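Product Review: Shallow Gift Box as a Cosmetics Tray
Halim Household Review, 5 Jun 2019

The Halim Household Review received 245 reader letters last August concerning the storage of small cosmetics. Most asked whether a purchased organizer is necessary. For this review a shallow MINISO cardboard box with a red liner was considered alongside the Drinik drawer insert, which has 19 fixed compartments.

The box performs adequately for mixed items. Compacts, nail polish and lip products can be laid flat and found at a glance, and the low walls do not obstruct the hand. The Drinik insert holds bottles upright – an advantage for polish – but its compartments are too narrow for a square compact.

Durability is the principal weakness. Cardboard edges tear with regular handling, and round items roll freely on a smooth liner. Readers who carry the tray from room to room should consider the Tarnitik model, which has a rigid base.

The box in use, with the My Melody compact in the second view:

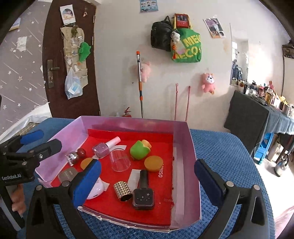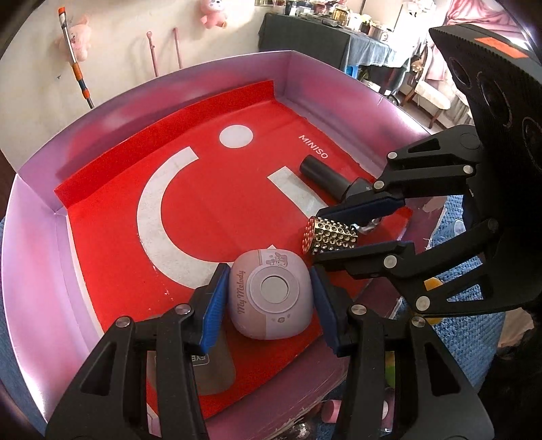
The Review rates the box as suitable for light use on a dresser or shelf. It is not recommended for bathrooms. Requests for the Haltirier comparison sheet should quote reference 412.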